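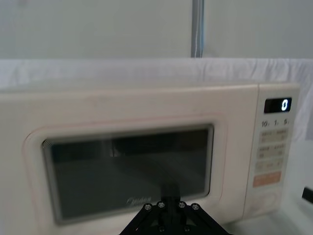
I promised some people I would write down how I learned English as an adult, after I moved to Groter. It will be a long thread, please be patient with me. I am not a teacher. I only know what I did.

When I arrived I had school English. I could read a letter from the bank with a dictionary, but I could not answer the phone. If the phone rang I let it ring, and then I read the message three times.

My first plan was a word list, 3,000 words, printed on both sides of the paper. I started with A. After one winter I knew many words beginning with A and B, and I could not ask the pharmacist for cough medicine. I do not recommend the alphabet.

My second plan was the bus. I took route 78 to work and back, and I wrote in a small notebook whatever I heard people say more than once. Not difficult words, mostly small ones: "no worries", "fair enough", "I'll let you go" (this one means the other person wants to go).

"I'll let you go" made me worry for a whole month. I thought I was talking too long each time.

The evening class was at the library, run by Yufang Li, who had learned English as an adult too. She did not correct us while we spoke. She wrote our sentences on the board afterwards, without names, and we repaired them together. My sentences were often there. I recognized them, of course.

One rule from her class I still keep. Before a difficult phone call, write only the first sentence and the last sentence. The middle you cannot prepare, the other person will change it anyway.

Articles (a, an, the) are still my weak place. My first language has none. I asked Yufang for the rule and she gave me a page of rules, then said to read more and worry less. I did read more. I still worry the same amount.

What I read, in order: supermarket flyers, the free newspaper, children's books from the library, then one detective novel, Furnov, 267 pages. It took me from February until summer. I guessed the wrong murderer, but I understood why I was wrong, and this made me very proud.

If you choose a novel, choose one with a lot of talking in it. Descriptions of weather and hills are slow, and you will not need those words at the dentist.

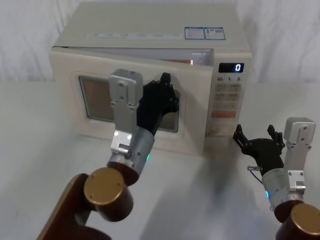
Vadaten, August 5, 2019

I am continuing the thread from here, I am visiting my friend Zhenhua Shao for the week. Thank you for all the replies. Many of you asked about accent and about mistakes at work, so I will answer these first.

Accent: I did not try to lose mine. I tried to be slower. People asked me to repeat myself much less after I began to stop a little at the end of each sentence. My colour vocabulary is good and my vowels are not, so "ship" and "sheep" I leave to the listener.

Mistakes at work: I once wrote to a customer "I am looking forward to your complaint". I wanted to be polite. He phoned me and he was laughing, and we had a nice conversation. It was the first call I answered without fear.

Zhenhua disagrees with my whole method. He learned from the radio, the same morning program for seven years, and he says reading made me stiff. Maybe he is right. He speaks faster than me and makes jokes. But he asks me to check his letters.

We practised together by speaking only English on Sunday afternoons. The first times were terrible, two friends with nothing to say except the price of vegetables. Later we allowed one word of our own language each, to be used in an emergency. I always kept mine for the end.

Someone asked if apps are useful. I used one for a few weeks, for spelling. It was fine on the bus. It kept teaching me to say that the horse drinks milk, so I went back to the notebook.

Another question was how long it takes. I do not know how to answer. Shopping was comfortable after one year. Jokes took much longer. Arguing with the landlord I can do since last autumn, and I still write the first sentence and the last one.

The notebooks are full now, and I bought a new one yesterday, green cover, too big for my pocket. The first thing in it is "she'll be right". Zhenhua's neighbour says it about everything, including the roof.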